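Posting this in the tooling section, though half of it is perception. I've been building a gear placement task for our tabletop arm: pick a part, put it on a peg, repeat. The planner is Drultutus, the pose estimator is a lightly patched Leton, and I'm having way more fun than I expected with plain old Cartesian moves!

**pegwise** - Jul 16, 2022

What finally made the stack pleasant was splitting "pick" and "place" into separate state machines with a shared world model. The planner only asks the model two things: what is in the gripper, and which pegs are free. With the blue gear on one peg and the red part in the fingers, it has a single goal left, and planning comes back before I can look up from the terminal.

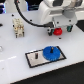
### Reply 1

**slowjoint**

Love this. How are you telling the blue gear from the red part when the gripper is right on top of them? My segmentation goes to pieces as soon as the fingers get close (I run Costello, stock weights).

**pegwise**

Color plus the last good pose! Once the fingers come within 4 cm of a part I freeze its estimate and stop listening to the camera until the gripper opens or moves away. With the two parts close together you really want that, or the mask for one starts eating the other and the pose slides sideways.
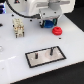 *Gripper on the blue part, red one right beside it, both pegs free.*

**slowjoint**

Freezing is so simple, I'm a little mad I didn't try it. What about the pegs?

**pegwise**

Pegs come from the plate. I fit the black border as a rectangle and look up the peg positions from a config file, so I never detect a peg directly. They're thin and dark and my depth is junk on that shiny plate anyway.

**tuned_by_ear**

I'm going to disagree on the freezing. You're throwing away your best chance to catch a bad grasp. If the part shifts as the jaws close, your world model says one thing and the fingers say another, and then you drive the part down beside the peg with total confidence. I'd keep the estimator running and just raise the measurement noise.

**pegwise**

Fair, and I did try that first. The filter lagged, then jumped when the mask came back. What I have now is a check after the grasp: lift, hold for three control cycles, compare finger width to the part table, and only then let the place state start. The red part is the fussy one, being stepped, so the expected width depends on which tier you've got hold of. The moment I care about is this one, with the red part down low by the fingers and the left peg still open.

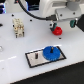

**gridsnap**

Width alone won't tell you about tilt. Two grasps can read the same at the fingers and be several degrees apart. I'd put a short spiral search on the place side and let compliance deal with it - then it matters a lot less who's right about the filter.

**tuned_by_ear**

A spiral search covers up bad perception, though. I'd want the log to show how often it kicks in, or you'll never fix the cause.

**pegwise**

Both, please! Spiral goes in this week, with a counter on it. I replayed 2,221 logged grasps through the width check last night and it flagged 33, and I have no idea yet how many of those were tilt. If anyone has a neat way to label tilt offline, I'm all ears.

**slowjoint**

Have you looked at Trokico for the replay side? You can scrub the joint states and the masks on one timeline. The export is clunky but the viewer is lovely.

**pegwise**

Ooh, no, downloading it now. Last thing from me: I plan from a snapshot taken with the jaws open. Red and blue both on the table, plate border in view, pegs free - the fit is much steadier like that, and the beige connector block goes in as a plain collision box.
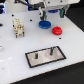 ### Reply 2

**gridsnap**

Pad that collision box on the side facing the arm. Mine was tight to the mesh and the planner kept finding clever little shortcuts past the corner. Could you post your config when the spiral is in? I'd like to run it against my plate and compare the counters.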